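3.2 Why people keep buying flowers for the bedroom

I should admit I came to this question sideways. My first paper with Volker Rieger was about kitchen towels, and the bedding only crept in when we noticed how many of our respondents wanted to talk about their sheets instead. So in September we went back with a proper survey, 56 households this time, and asked people to walk us through whatever was on the bed.

Plain bedding sells well, and the Vogler and Italeo catalogs we went through are full of gray and cream. But at home the florals hang on for years! One woman told us she had bought a plain Randetti set, used it for 12 nights and gone back to her roses. Bernd Eichhorn (1) calls this "pattern loyalty," and I like the term, though I think he ties it too closely to age. Our younger respondents were every bit as stubborn.

What surprised me more was the mixing. I had expected people to match their florals, or at least to stick to one color family -- they mostly don't. A cool, thin-lined print goes next to a warm one with big blooms, and when we asked if that bothered them, we got some very puzzled looks. Figure 4 shows the kind of pairing I mean.

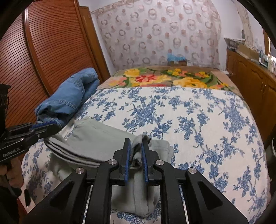 Figure 4. Blue floral sheet with a tan blanket in a larger, multicolored floral print.

Scale seems to matter more than color in these pairings, and I come back to that in Section 3.3.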